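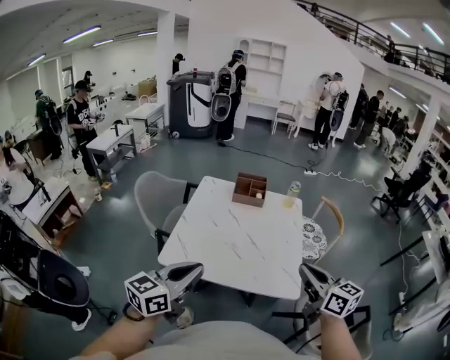
3. Storage habits in small shared workplaces

3.1 Setting and respondents

The survey covered 68 shared workplaces in the Narnden district. We defined a shared workplace as any indoor space used for hands-on work by people who do not all report to the same manager. Repair shops, print rooms, teaching workshops and rented benches all met the definition. Offices with only desk work did not. Each site filled out one form, usually completed by the person who held the keys.

The form asked where small items were kept, who put them away, and how long it took to find a given item the last time it was needed. It also asked whether the site had a written rule about tables and benches at the end of the day. Of the 68 sites, 44 had such a rule. The wording varied a great deal. At one end was a single line taped to a door ("clear your bench"), and at the other was a four-page document at Drusthorpe that listed the correct shelf for each kind of tape.

3.2 Open boxes and closed drawers

Respondents were asked to name the main container used for small items at their site. Open boxes with compartments were the most common answer, followed by closed drawers and then by bags or jars. We expected sites with closed drawers to report shorter search times, as Dudek's earlier work on home kitchens had suggested. The answers did not support this. People who used open boxes reported finding things a little faster, but they also reported more items left in the wrong compartment. The two effects may be linked. An item in the wrong compartment of an open box can still be seen, and a person looking for it may never record the mistake as a delay.

Liquids were handled separately on the form. Many sites kept bottles on the table during the day and moved them to a shelf at night. A few left them out all week. We did not ask what the bottles held, and a later version of the form should do so, as the answer would affect which storage rules apply.

3.3 Size of the room

Large rooms raised a different set of problems. In a small room the person who needs an item can usually ask the person who last had it. In a large workshop (Figure 2) people may work within sight of each other and still not share a shelf or a set of tools. Respondents from large rooms were more likely to say that they had bought a second copy of something the site already owned.
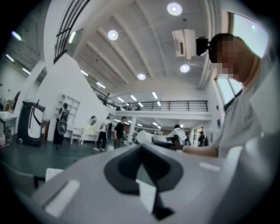

Figure 2. Interior of a large white workshop.

Tanner Arsenault and Iresha Sivakumar
Nendomard Institute for Work Studies
24 August 2020

We looked at whether the duplicate purchases could be explained by the number of users alone. They could not. Two sites with nearly the same number of regular users gave very different answers, and the one with the larger floor reported far more duplicates. Walking distance to the main shelf seems a better guide, although our measure of it was rough — respondents paced it out themselves and rounded as they liked.

3.4 Follow-up calls

We received 193 written comments on the forms and used them to choose some 50 respondents for a short phone call. The calls were made by the second author. Most of those reached said that their storage had been set up in the first week of using the space and had changed very little after that. Several had planned to relabel their shelves and had not done it. A second round of calls is planned for September, with the same questions and one added item on who pays for replacements.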